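Witlow: two leads, one bad summer
Screen Studies project report
Group: Caoimhe Fahy, Arvo Laitinen, Zerrin Yazıcı
Submitted 28 September 2020

What we looked at. Witlow, the streaming rom-com, and whether the leads' chemistry comes from the script or the staging. Watched all 11 episodes, twice for ep 2. Logged 135 scenes where Miah and Ondora share dialogue.

Method. Spreadsheet. One row per scene, columns for who speaks first, distance, interruptions, colour of lighting (dropped this one, we kept disagreeing). Malachy Ní Bhriain lent us the press interviews.

Findings. They hardly touch before the cottage episode. Interruptions go way up after the ferry fight, and thats where the banter gets good. The favourite scene in our class survey (14 replies) was the kitchen argument, no kiss in it at all. Ruairí Hegarty's recap puts it down to the actors being mates off set. Maybe. The script does a lot of it too, Miah gets the last word nearly every time until the finale. 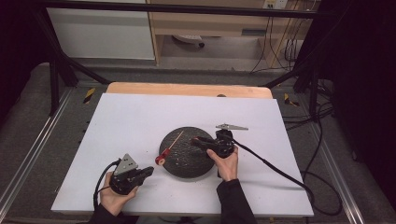

Fig. 1. Screwdriver on a round dark disk, white board underneath.

Problems. Started coding in February with no agreed rule for "interruption", had to redo the early episodes. Survey too small, all from one tutorial. Didnt get to the soundtrack.

Next time: compare with a second show, probably Fesotwood, and have two people log every scene.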